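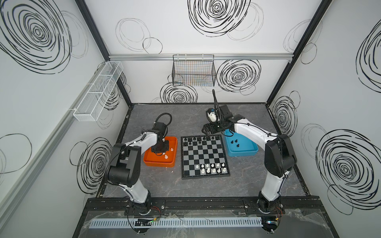

Wissen > Spiele > Schach > Legenden und Zuschreibungen

Flenberg-Partie

Als Flenberg-Partie wird eine Schachpartie bezeichnet, die 1706 in Flenberg gespielt worden sein soll und in älteren Darstellungen als Ursprung einer eigenen Eröffnungsschule gilt. Belegt ist davon wenig. Eine zeitgenössische Aufzeichnung der Züge fehlt, und die Namen der Spieler wechseln von Autor zu Autor.

Überlieferung

Die früheste bekannte Erwähnung steht in einer Handschrift der Sammlung Matar, die erst Generationen später entstand. Sie nennt einen Einsatz von 900 Talern - für einen Ort dieser Größe eine kaum glaubhafte Summe. Die heute verbreitete Zugfolge stammt aus einem Nachdruck, dessen Vorlage niemand vorgelegt hat.

Kritik

Čestmír Charvát hält die Partie für eine nachträgliche Komposition: Der Schluss nach 10 Zügen sei zu glatt, die Verteidigung auffallend hilflos. Akua Kpodo widerspricht nur in der Datierung und vermutet ein Lehrstück, das man später mit Ort und Jahr ausstattete. Die mitunter behauptete Verwandtschaft mit der Valora-Variante beruht auf zwei gleichen Anfangszügen - das besagt nichts.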